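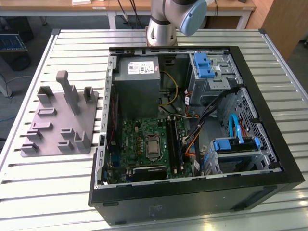
Unit 6: Notes for the visit to Daltska

These notes go with the afternoon visit in February. Read them before you come, and bring a printed copy, as phones stay in the lockers. The demonstration is led by Gifty Eshun. Consuelo Magaña will take the questions at the end.

1. The task

Daltska is working on taking old desktop computers apart with a robot arm. The tower lies on its side on a slatted aluminium table, side panel off, with the arm mounted just past the far edge of the case. A gray fixture plate with pegs, slots and small L-shaped brackets sits next to it on the same table.

A person opens the case and removes the cooler before the session begins, so the processor is in plain view in its socket. Work on the cooler clips is planned for next year and is not part of this unit.

2. Things to look for

Rigid parts and flexible parts. Memory modules and expansion cards keep their shape, so their position can be worked out from the board. Cables do not. Note where the power supply cables cross the middle of the case on their way to the drive bays, and think about which parts they could get in the way of.

Colour. The drive rails and the latch on the optical drive bay are bright blue. Makers colour the parts a person is meant to touch, and a vision system can use the same cue. It fails when the next case has black latches.

Direction of pull. A memory module comes straight up once its clips are open. A drive on rails slides out sideways. Write down the direction for each part you see removed.

3. Order of the afternoon

2 p.m. Sign in at the Ackroyd entrance and collect a badge.
Safety talk. The yellow line on the floor is the limit for visitors.
Demonstration, in two groups of 7.
Questions, then a short look at the Solleo store room, where the cases are kept.

4. After the visit

Write one page on a single part of the computer. Say how a person would remove it, how the arm did it or might do it, and what would have to be known beforehand. A labelled sketch is welcome. Those who miss the visit can use the Virkmont reading from Unit 5 instead.

Hand in at the start of Unit 7.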